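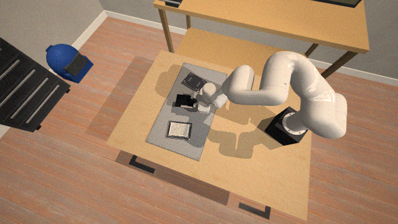
Courses > Wood Materials > Unit 5 > Moisture and Movement in Solid Wood

Reading time: 9 min

Unit 5. Moisture and Movement in Solid Wood

These notes replace the October handout. The section on panel construction has been rewritten, and the worked problems now use one set of coefficients throughout. Read sections 5.1 to 5.4 before the lab. Section 5.6 is needed for the written assignment.

5.1 Moisture content

Moisture content (MC) is the mass of water in a piece of wood divided by the oven-dry mass of the same piece, given as a percentage. The divisor is the dry mass. Values above 100% are therefore possible and are common in the sapwood of freshly cut softwoods.

MC = (wet mass - oven-dry mass) / oven-dry mass x 100

A sample that weighs 56.0 g as received and 50.0 g after oven drying has an MC of 12.0%. Students who divide by the wet mass get 10.7%. This is the most frequent error in the lab reports and it carries through every later calculation.

Oven drying is done at 103 °C, plus or minus 2 °C, until the mass no longer changes between weighings. Resinous species lose volatile compounds as well as water, so the oven method overstates their MC slightly. For the species used in this course the effect is ignored.

5.2 Free water and bound water

Water is held in wood in two ways. Free water fills the cell cavities. Bound water is held within the cell walls by hydrogen bonding, mainly to the hydroxyl groups of the cellulose and hemicelluloses.

When green wood dries, free water leaves first. The condition in which the cavities are empty of liquid and the walls are still saturated is called the fiber saturation point (FSP). For most temperate species it falls between 25% and 30% MC. We use 28% unless a problem states another value.

Above the FSP, a change in MC changes the weight of the board and has very little effect on its size. Below the FSP, the cell walls shrink as they lose water and swell as they regain it. Strength and stiffness also rise as the wood dries below this point. The FSP is treated as a sharp boundary in calculation. In a real board the outside drops below it well before the core does, and the shell can be shrinking while the average MC is still far above 28%.

5.3 Equilibrium moisture content

Wood exchanges water vapor with the surrounding air until it reaches a balance. The MC at that balance is the equilibrium moisture content (EMC). It depends mostly on relative humidity and to a lesser degree on temperature.

Approximate values at 21 °C:

Relative humidity 20%: EMC 4.5%
Relative humidity 30%: EMC 6.2%
Relative humidity 40%: EMC 7.7%
Relative humidity 50%: EMC 9.2%
Relative humidity 65%: EMC 12.0%
Relative humidity 80%: EMC 16.0%

The relation is S-shaped, and it is not the same in both directions. Wood that approaches balance by losing moisture settles at a higher MC than wood that approaches it by gaining moisture. The difference is called sorption hysteresis. For furniture calculations the table is close enough.

A heated building in a cold climate may sit at 25% relative humidity in winter and 60% in summer. A thick board does not follow every daily change. The surface responds within hours, the core over weeks, and a film finish slows both. No common finish stops the exchange. Finishing one face of a panel and leaving the other bare makes the two faces respond at different rates, which is a common source of cupping in tops.

5.4 Directional shrinkage

Shrinkage is different in the three directions of the wood.

Longitudinal: parallel to the grain. Total shrinkage from green to oven-dry is usually 0.1% to 0.2% in normal wood. It is ignored in most design work. Juvenile wood and reaction wood are exceptions and can shrink lengthwise enough to cause bow or crook.

Radial: across the growth rings, from pith to bark. Typical total shrinkage is 3% to 6%.

Tangential: along the growth rings. Typical total shrinkage is 6% to 12%.

The tangential value is commonly near twice the radial value. Explanations include the restraint of the rays in the radial direction and the alternation of earlywood and latewood bands. The ratio of the two, T/R, is used as a rough index of stability. A species with moderate total shrinkage and a high T/R may distort more in use than one with larger but more even shrinkage.

The consequences for sawn stock are as follows. A flatsawn board moves tangentially across its width. A quartersawn board moves radially across its width, so it changes less. A flatsawn board that dries after machining cups away from the heart side, with the edges lifting toward the bark face. A square blank cut with the rings running corner to corner dries to a diamond. A round turned green dries to an oval.

5.5 Calculating movement

For changes within the range of normal indoor use, the following linear form is adequate:

change in width = W x C x (MC1 - MC2)

where W is the width at the starting condition, C is the dimensional change coefficient per 1% MC, and the two MC values are the start and end conditions. C is taken from the tangential column for flatsawn stock and the radial column for quartersawn stock. A positive result is shrinkage.

Coefficients for this unit:

Species A, ring-porous hardwood: radial 0.0016, tangential 0.0037
Species B, diffuse-porous hardwood: radial 0.0017, tangential 0.0035
Species C, softwood: radial 0.0010, tangential 0.0025

Problem 1. A flatsawn top of species B is 800 mm wide at 9% MC. Find the change in width when it reaches 6%.

800 x 0.0035 x (9 - 6) = 8.4 mm. The top shrinks to 791.6 mm.

Problem 2. The same top is made from quartersawn stock.

800 x 0.0017 x 3 = 4.1 mm. The top shrinks to 795.9 mm.

Problem 3. A frame-and-panel door has a flatsawn panel of species A, 400 mm wide at 7% MC. The summer condition is 11%. Find the clearance needed in the grooves.

400 x 0.0037 x (7 - 11) = -5.9 mm. The panel swells by 5.9 mm. With the panel pinned at the center, each groove needs at least 3.0 mm of free depth. Allow extra for variation between boards.

Do not use the linear form across the FSP. For a board going from 40% to 10%, the starting MC is entered as 28%, and the result should be reported as an estimate.

5.6 Construction that allows movement

Two parts joined with the grain at right angles will move by different amounts. If the joint is rigid across the full width, the wider part will split, the joint will fail, or the assembly will distort. The standard methods are listed here in the order they appear in the lab.

Slotted screw holes. The center screw is fixed. The outer screws pass through slots that run across the grain of the top. Slot length must exceed the calculated movement at that position, plus the screw shank diameter. The screws are set snug. Overtightening turns a slotted hole into a fixed one.

Buttons. A small wooden block with a tongue is screwed to the underside of the top and engages a groove in the apron. Along the aprons parallel to the grain of the top, the tongue needs a gap to the bottom of the groove. On the end aprons the button slides along the groove.

Breadboard ends. A cross-grain member is fitted to the end of the top with tenons. Only the center tenon is glued. The outer tenons are drawn up with pegs through elongated holes. The ends of the crosspiece will be flush with the edges of the top at only one MC, and this should be explained to the client before delivery.

Frame and panel. The panel floats in grooves. It should be finished before assembly, or a bare strip will show at the edge when it shrinks.

Sheet goods avoid most of these problems. In plywood each ply restrains its neighbors, and in-plane movement is a small fraction of that of solid wood. A solid edging thicker than 5 mm should still be run with its grain parallel to the edge it covers.

5.7 Measuring MC in the shop

Pin meters measure electrical resistance between two pins. They are reliable from 6% or 7% up to the FSP. Readings need correction for species and temperature. Drive the pins along the grain, clear of checks and knots. Insulated pins give a reading at depth, and a set of readings at several depths shows the gradient through the board.

Pinless meters respond to the dielectric properties of the wood under a sensing plate. They leave no holes and are quick, but the result depends on density, and they average over a fixed depth. A thin board laid on a damp bench will read high.

Boards should be stickered in the room where they will be worked until repeated readings agree. Elapsed time alone is a poor guide.

Assignment

Select a solid-wood top of at least 600 mm in width. Record species, ring orientation, and the method by which the top is attached to its base. State the seasonal MC range you assume and the source of the humidity figures. Calculate the full-range movement and compare it with the clearance provided. If the attachment is fixed, state where failure would be expected and propose a change that leaves the outside dimensions as they are. Show units at every step. Maximum length is 2 pages, excluding the drawing.

Revised February 2020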